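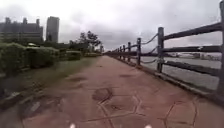 Shahnaz Sheikh wants to know how other student teams stop a path follower drifting towards the fence on a long straight waterside path. Our college club is building a small delivery rover for the Pronden challenge and we practise on a path like that, with a hedge and grass on one side and posts and rails on the other. The rover finds the path by colour and steers for the middle of it. In the workshop it holds its line. Outside it pulls right every time there is a dark patch on the paving, then overcorrects. The run has to be 100 metres with no one touching it. We have 18 practice runs logged and only 8 got to the end. Is it the colour threshold or the steering?

Flarano

Both, probably, but sort the threshold first. If you set it on a bright day it will throw out dark paving as "not path", and the middle it works out will jump sideways. Record a run by hand, play it back on the laptop and look at the mask. You want one solid wedge with no holes in it. We also stopped using the whole picture and only kept the lower part, as the far end was mostly noise. After that, halve your steering gain and bring it back up slowly. 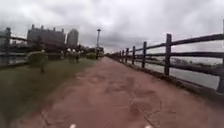 Tags: Student robotics > Outdoor navigation > Path following

Chowdhury

I wouldn't use colour at all. Fit a straight line to the top rail of the fence and another to the grass edge, and aim for where they meet. Cracks and stains don't matter then. It does go wrong if the rail stops or somebody is leaning on it, so keep a slow-down rule for when one line is lost. Check your rules too, ours said a spotter had to walk alongside near water.

Pernusico

had the same thing, it was a loose wheel

Contact us | Copyright and terms | Back to top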